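Reading time: 2 min

Presus 2: domain randomisation for simulated kitchen tasks, reviewed

Presus is a training method for manipulation policies that learn only in simulation. Version 2 changes the order in which scene variation is introduced: object pose first, surfaces and lighting later. I ran it on the Himilora kitchen set with the default settings. 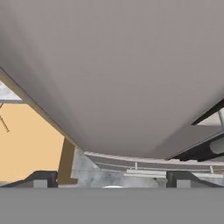 Training took 90 hours on one workstation, against 92 for the previous version, so the new schedule costs nothing in time. Installation is simple. The configuration files are not well explained, and two of the options appear to do the same thing.

Results depend on the task. Jar placement on the worktop improved clearly over the older schedule. Drawer closing did not, and in 8 of the test layouts the policy stalled near the handle - a fault the release notes do not mention. The wrist view seems to matter more than the authors suggest: with it removed, placement fell back to the old level. 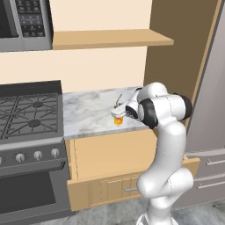 Review by Christodoulou | Simulation tools

I would use it for pick-and-place work and wait for a fix before trying drawers. Transfer to hardware was not tested.

Related
Nurko grasp planner: first look
Himilora kitchen set, November update
Choosing a wrist camera view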